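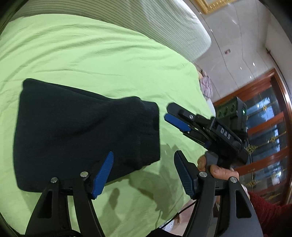
Sovitstead, 10/25/19

Speaker notes, student project session. Keep the intro short.

- Task: fold dark knit garments on a bed, two hand-held grippers.
- Team name is Nultamura. Seul-gi Ok takes questions on calibration.
- Target was 50 demonstrations per garment. Say why we dropped it to 10 in August - relabeling took too long.

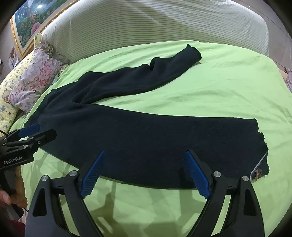

- Sleeves go in before the hem. Reversing the order gave us clips we could not segment.
- Dark knit on a light green sheet: the contrast helps the mask. Wrinkles in the sheet still produce false edges.
- Totals: 939 clips kept out of 2,000.
- Next: same protocol on the Unness set, wider finger opening.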